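Ticket: Label printer at packing bench drops off the network
Site: Plutwood, Timau warehouse
Opened by: Saron Tesfamariam
Assigned to: Rigoberto Villaseñor
Priority: Medium
Status: Resolved

Saron Tesfamariam, 8:40 a.m.
The label printer at the packing bench stops printing partway through the morning. The shipping program says "Printer offline" and the jobs pile up in the queue. If I turn the printer off and on, it comes back and prints everything that was waiting, including the ones I already sent a second time. Yesterday we ended up with 22 duplicate labels and had to void them one by one. The lights on the printer look normal the whole time. Paper and ribbon are fine.

Rigoberto Villaseñor, 9:05 a.m.
Thanks. A few things I need. Does it happen at the same time each day? Does the other printer, the one by receiving, do it too? And when it's offline, can you print a configuration label by holding the feed button?

Saron Tesfamariam, 9:30 a.m.
It's usually between 10 and 11, sometimes again after lunch. Receiving has no trouble. I'll try the feed button next time.

Saron Tesfamariam, 10:50 a.m.
It went down again at 10:42. The configuration label printed. It says the IP address ends in 116 and DHCP is on. I have not restarted it yet. Do you want me to leave it?

Rigoberto Villaseñor, 10:55 a.m.
Please leave it for ten minutes. Send urgent labels to receiving for now.

Rigoberto Villaseñor, 11:20 a.m.
Notes from this session:
Ping to the address ending in 116 gets a reply, but the reply isn't coming from the printer. The hardware address in the ARP table doesn't match the one on the configuration label.
Unplugged the printer's network cable. Ping still replies.
So another device is using the same address. The printer works until that device wakes up and talks, then the print server sends jobs to the wrong place.
Plugged the cable back in and cleared the queue from the server side. Saron, nothing should reprint this time. 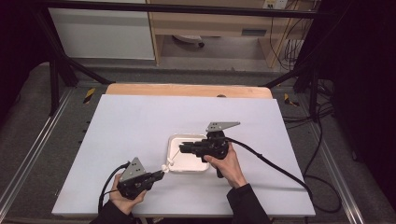
Why does restarting the printer fix it for a while?
When the printer starts up it announces its address to the network, and the print server updates its table and sends jobs to the printer again. That lasts until the other device makes its own announcement.

Chaltu Yilma, 11:45 a.m.
Adding myself since I look after the switches. I traced the second hardware address to a port in the front office. The maker code belongs to a time clock. Carleen, did anything get installed up there recently?

Carleen Partington, 12:10 p.m.
Yes, the new time clock from Mersha went up in December. Their installer asked for a free address and I read him one off the old spreadsheet. It was listed as unused. Sorry if that was the wrong thing to go by.

Chaltu Yilma, 12:25 p.m.
That explains it. The spreadsheet is from before we moved the printers to DHCP. The clock has a fixed address that sits inside the range the DHCP server hands out. The server normally checks for a reply before it gives out an address, but the clock sleeps when no one is punching in — so it doesn't answer and the address looks free.

Rigoberto Villaseñor, 1:15 p.m.
Changes made:
1. Time clock moved to a fixed address outside the DHCP range. Carleen entered it at the clock's setup menu while I was on the phone with her. Test punch went through to payroll.
2. Reservation added for the packing bench printer so it always gets the same address.
3. Same for the receiving printer.
4. Print server port updated and the printer restarted once.
Sent a batch of 26 test labels from the shipping program. All of them printed, no gaps in the numbering.

Saron Tesfamariam, 3:40 p.m.
No drops so far. We're behind on the Prorkance order, which is roughly 3,000 labels, so it will get a proper workout tomorrow.

Rigoberto Villaseñor, 3:45 p.m.
Good. I'll keep this open until that's done. If it drops, print the configuration label before you restart anything and write down the time.

Saron Tesfamariam, 4:20 p.m. (next day)
Prorkance order is finished. Printer stayed online all day. I changed the ribbon twice and it picked up where it left off both times.

Amanuel Birhane, 4:35 p.m.
Closing this one. Chaltu has deleted the old address spreadsheet from the shared drive and replaced it with a link to the current list. Any vendor who needs a fixed address should go through her from now on — that includes the door access people coming next month.

Resolution: Duplicate IP address. Device with fixed address moved out of DHCP range, reservations added for both label printers.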